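Chapter 7
Faults in Contact Tasks

7.1 Introduction

The earlier chapters treated the robot arm as a machine that moves through free space and stops where it is told to stop. Most of the faults met there were faults of position: a wrong frame, a worn joint, a calibration that had drifted. A fault of that sort is usually easy to find. The arm goes to the wrong place and goes there every time.

Contact tasks fail in other ways. When a gripper pushes a part into a slot, the arm, the tool, the part, the slot and whatever holds the slot become one chain, and each link in it can bend, slip or break. The controller sees only one end of the chain. A force reading at the wrist says that something is pushing back. It does not say what.

This chapter follows a single incident from first report to closing note. It took place in a rework cell run by Virkia, in which desktop computers were opened by hand, laid on their sides and passed to an arm for the removal and fitting of memory modules. The incident was small. No person was hurt, and the cost of the damaged parts was low. It is used in this chapter for the quality of its records, which let us trace each wrong turn in the inquiry as well as the fault itself.

7.2 The incident

On Apr 2, 2024 the cell stopped during a fitting cycle with a force limit alarm. The operator, Corey Maihi, cleared the alarm and restarted the cycle from the last safe point, as the cell instructions allowed. The second attempt ended without an alarm and the program reported the module as seated. The computer did not start at the test bench. When it was opened again, one end latch of the memory slot was found cracked and the module was sitting at a slant.

Maihi entered both events in the cell log. The shift lead, Marama Doolan, noticed that the log for the same week held three further force alarms, all cleared and restarted in the same way, and took the cell out of use.

At that stage the cell was laid out as it had been since it was commissioned. Modules waited in a slotted fixture beside the computer, and the arm worked downwards into the open case.
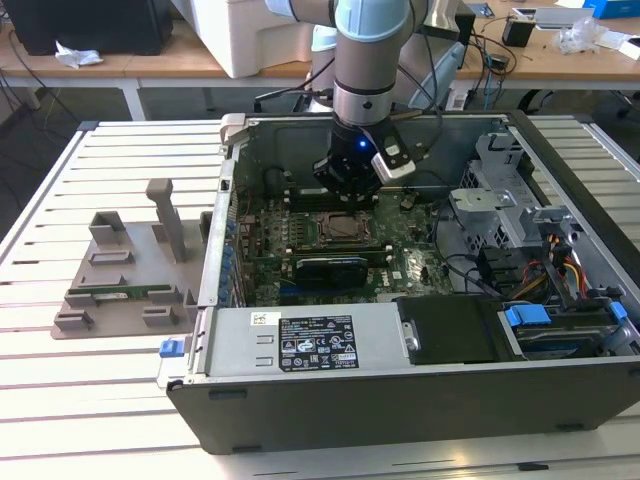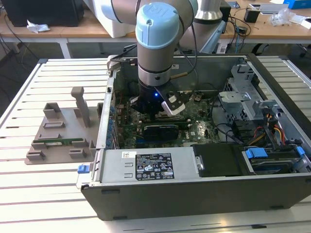 Fig. 7.1 The arm over an open computer, with the parts fixture to the left of the case.

The first inquiry, led by Brodie Merrick, looked at the arm. Its repeatability was checked against the commissioning report and was within limits. The force sensor was zeroed and loaded with a known mass, and it too was within limits. Merrick's report gave the cause as operator error, on the grounds that the cycle had been restarted without a look inside the case. The cell went back into use with a new instruction to inspect before every restart. The alarms carried on.

7.3 The second inquiry

Dzifa Gbeho, who was asked to review the report, began with the case instead of the arm. She placed a dial gauge on the motherboard near the slot and pressed the module home by hand. The board sank under the load and came back up when the load was removed. It rested on stand-offs, and the nearest one was some distance from the slot.

The insertion routine took the slot to be rigid. It pushed until the force passed a threshold, then compared the final height of the gripper with a stored value. On a board that flexed, the gripper could reach the stored height with the module only part of the way in. The test for "seated" was then met by the bending of the board. If one latch caught before the other, the push was no longer shared evenly and the module tilted.

Two separate faults were therefore present:

(a) a false pass, in which height was accepted as proof of seating; and

(b) a restart path that allowed a second push on a part whose state was unknown.

The first damaged nothing by itself. The second turned a badly placed module into a broken latch. Merrick's instruction dealt with (b) in part and left (a) as it was.

7.4 Terms used in this chapter

Compliance: the amount by which a body gives under a load, divided by the load.

False pass: a result in which the check is met and the task is not done.

Safe point: a place in the program from which motion may begin again without harm. A safe point for the arm may not be a safe point for the part.

Readers who have worked through Chapter 3 will know compliance as a property of the wrist. Section 7.5 extends it to the workpiece and sets out a simple two-spring model, with which the size of the error in Gbeho's test can be worked out before any measurement is made.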